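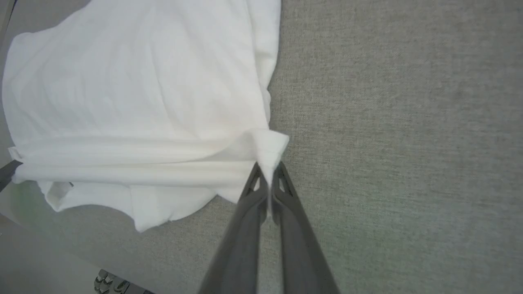

Brevell textile handling cell: planning and purchase information

The Brevell cell is a bench-height robot station for handling soft goods – T-shirts, towels, pillowcases and similar items of a single layer or a simple double layer. It is sold to laundries, garment finishers and test houses that need to budget for one station before committing to a line. This page covers what is in the price, what is not, and what to have ready on site.

Gripper

The standard tool has two parallel fingers, long and tapered, in a matt charcoal finish. Each finger has an open triangular cutout near the tip. Cloth is taken by a pinched corner or a short length of edge, and the hold area is small. Thick seams and quilted items need the Vanberg wide-jaw set, quoted separately.

A wrist camera is included. It looks along the fingers at close range, so the cloth near the tips is always in view. It does not replace the overhead camera, which is needed to find an item anywhere on the table.

Work surface

We supply a grey textile table cover with a fine woven, felt-like texture. White and pale garments stand out well against it. If most of your stock is grey or charcoal, order the alternative cover at the same time as the cell; changing it later means repeating the camera set-up.

The cover must lie flat. Do not fit it over an existing tablecloth or padding.

Lighting

Soft light from above is assumed. Direct sun and single bright lamps throw hard shadows along hems and folds, and these can be read as edges. Sites with roof windows should allow for blinds in the building budget.

Included in the base price

Arm, controller and pedestal
Two-finger gripper and 2 spare finger sets
Wrist camera and overhead camera
Table, one grey cover
Set-up on site, 2 days
Operator training for up to 10 staff

Not included

Guarding or light curtains
Conveyor or bin feed (Karakaya feed units fit without an adaptor)
Electrical work upstream of the isolator
Removal of existing benches

Running costs

Fingers are the main wearing part. Inspect the inner faces every 1,000 cycles and replace them when the grip surface is polished. Covers should be vacuumed at the end of each shift, as lint on the surface affects edge finding before it affects grip. Allow for one replacement cover a year on single-shift working.

Service cover is optional. With it, an engineer is on site within 48 hours of a logged fault. Without it, visits are charged at the day rate plus travel from Narkberg.

Before you ask for a quotation

Please send the following:

Garment types, with the largest and smallest sizes
Share of white, coloured and patterned items
Condition on arrival at the table: flat, crumpled or in a pile
Floor plan with door widths marked
Target rate per hour, and the lowest rate you could accept

The condition on arrival has more effect on price than any other item. Goods that arrive in a pile need a separate picking stage – almost always a second arm. Sample garments are welcome and are returned after trials.

Quotations: Rhiannon Harries
Site surveys and floor plans: Paula Neagu

Prices are reviewed each February. Page last revised Jun 10, 2020.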